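Visit report: Noddale small hydro station and the Matar workshops

Prepared for the rural water and power study group. February.

Purpose of the visit

The study group has been looking at whether old irrigation drops in the upper district can be fitted with small turbines without upsetting deliveries to growers. Noddale is the nearest site where this has been done on a working channel, and the operator, Planon, agreed to take us through the station and then through the workshops at Matar where the runner and gates are maintained. I attended with Marjorie Haslam, who looks after channel scheduling on our side. Rostam Kiani, the station engineer, led the tour.

We met at the lower gate at 8 am. The access track is graded gravel and passable in a two-wheel-drive vehicle as far as the second cattle grid. Beyond that I would want more clearance, particularly after rain. Visitors from Grernedmont should allow extra time for the ford.

The channel and the drop

The channel was built for irrigation and still runs on the irrigation timetable. Power is a by-product. Rostam was firm on this and came back to it several times during the morning. Orders from growers are lodged the day before, the gates are set overnight, and the station takes whatever arrives at the drop. If growers order less, the station makes less.

The drop itself is a concrete chute with a stilling basin at the foot. The original chute has been kept as a bypass. The turbine intake was cut into the left bank upstream of the lip, with a short steel penstock running down beside the chute to the powerhouse. Head across the drop is 7 metres, measured between the forebay level and the tailwater at normal flow. Tailwater rises in the peak of the season when the lower channel is running full, and the working head falls accordingly. Marjorie asked how much was lost in a wet spring. The answer depends mainly on weed growth in the lower reach, which is cleared twice a year by chain and excavator.

The bypass gate is the part of the job I had most wanted to see. On a trip of the turbine, the flow has to go somewhere immediately or the forebay overtops and the growers downstream see a gap in supply. At Noddale the bypass gate is counterweighted and held shut by a hydraulic latch. Loss of pressure or loss of power releases it. No pump or battery is needed to open it, though both are needed to close it again. From trip to full bypass takes 30 seconds. The forebay has enough spare depth to absorb the rise over that time, and a side weir deals with anything above it.

Intake and screens

The trash rack is in two panels, with flat bars set on edge and a raking beam on rails above. Raking is automatic on differential level and can also be started by hand from the deck. The main nuisance is tumbleweed in autumn, followed by eucalypt bark after wind. Bark lies flat across the bars and the rake tends to ride over it. The tines have been re-profiled once and Rostam intends to do it again.

Fish screening is handled by a finer mesh upstream of the rack, lifted out for cleaning by a davit. The mesh panels are heavier than they look on the drawings. I would specify a powered hoist for our site. Two people can manage the davit at Noddale, but the deck is narrow and the handrail has to come off at one point to swing the panel clear, which I did not like.

Powerhouse

The building is a precast box with a removable roof slab over the machine. There is one turbine, one gearbox, one generator and a single row of cabinets along the dry wall. Floor drainage falls to a sump with duty and standby pumps. The sump float had been replaced recently with a pressure type after a run of false alarms from a spider's nest.

The generator runs at 800 revolutions per minute through a step-up gearbox. I asked why they had not gone for a slower direct-driven machine. The gearbox option was cheaper at the time and the crane access suited a smaller generator. Oil is sampled every three months. The last two reports showed rising iron, and the gearbox is due to be opened during the winter shutdown. Rostam would choose direct drive if he had the job again.

Noise inside is enough to need ear protection. Outside, with the door closed, the chute is louder than the plant. The nearest house is across the channel and behind a windbreak, and the only complaint on record concerned the security light, now fitted with a hood.

Vibration readings are taken at the main bearing and logged. We were shown the trend for the past season on the cabinet screen. It is flat apart from a step in mid-season, which was traced to a stick lodged in the guide vanes. The stick has been kept and is on the windowsill.

Effect on water deliveries

Marjorie went through the delivery records with the channel office while I was in the powerhouse, and her notes are summarised in this section. There are 83 outlets downstream of the drop. Under the old arrangement each was set by hand. Most now have a powered gate reporting level and opening back to the office, and this was paid for separately from the turbine.

Her main finding was that the complaints growers made in the first season had little to do with the turbine. Steadier levels below the drop meant that outlets which had been set to allow for surging were now delivering more than ordered. Once the settings were revised the complaints stopped. She recommends that we survey outlet settings before any works begin, so that there is a baseline to argue from.

Start-up is the other point. Bringing the turbine on too quickly draws the forebay down, and the outlets immediately upstream lose head. The ramp was lengthened after commissioning and has been left alone since. Rostam offered to send the ramp settings along with the level traces from before and after the change. We accepted.

Matar workshops

We left Noddale at 11.30 am and drove to Matar for the second half of the visit. The workshops occupy two long sheds beside the old rail siding. The first takes heavy work: gates, screens, penstock sections and runner repair. The second is given over to instruments, controls and light assembly.

In the heavy shed a spare gate leaf was on trestles with its bottom seal removed. The seal is a music-note rubber section clamped under a stainless bar. The original mild steel bars had rusted to the point where the fasteners had to be drilled out, and all replacements are now stainless with an isolating strip against the painted steel. The workshop foreman advised us to pay for this at the outset.

The spare runner was stored under a sheet. It shows light pitting on the trailing edges of the blades, within the allowance, and was taken out of service for its seals. Blade repairs are built up by weld and ground to a template. The templates are numbered and hang on the end wall. Static balancing is done on knife edges in the same bay, with the roller door kept shut to keep the wind off.

Paint is the weak area. There is no controlled space for coating, and large items are sprayed outside when the weather allows. Two of the gates at Noddale have been recoated sooner than planned. We would be better to send ours out to a contractor.

The instrument shed is cleaner and better lit. Level sensors are bench-checked in a clear standpipe against a fixed scale, and a card is filled in for each one. Failed sensors are opened to find the cause. Water getting in along the cable is the most common fault, followed by lightning. Gate controllers are repaired to board level where parts can be had, and there is a reasonable stock of spares in labelled drawers. Lead times on new controllers are long enough that the repair bench pays for itself, on the figures we were shown. 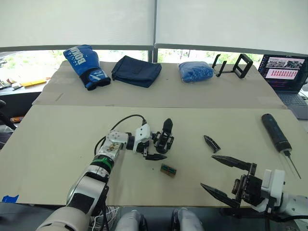 Points for our own site

Keep the bypass independent of the plant supply. The counterweighted gate is simple, and its working can be checked by anyone standing on the deck. I would copy it with little change.

Allow for a powered hoist over the fine screens and a wider deck. The extra concrete is minor if it is included in the first pour.

Price a direct-driven generator properly, including crane hire and a gearbox overhaul at mid-life on the other side of the comparison.

Survey the outlets before construction. Marjorie will draft a scope.

Use stainless seal bars from the start, with isolation.

Ask Matar whether they would take on sensor and controller repairs for outside parties. The foreman thought so but could not commit. Any arrangement would need to go through Planon.

Items outstanding

Ramp settings and level traces from Rostam Kiani.

Gearbox oil reports for the past two years, if Planon will release them.

Drawing of the latch and counterweight arrangement. We were shown the site copy, which has pencil changes not carried through to the office set. The pencilled version is the one we want.

Clearance widths at the ford and the second cattle grid, to be checked against the low loader before the group's next visit.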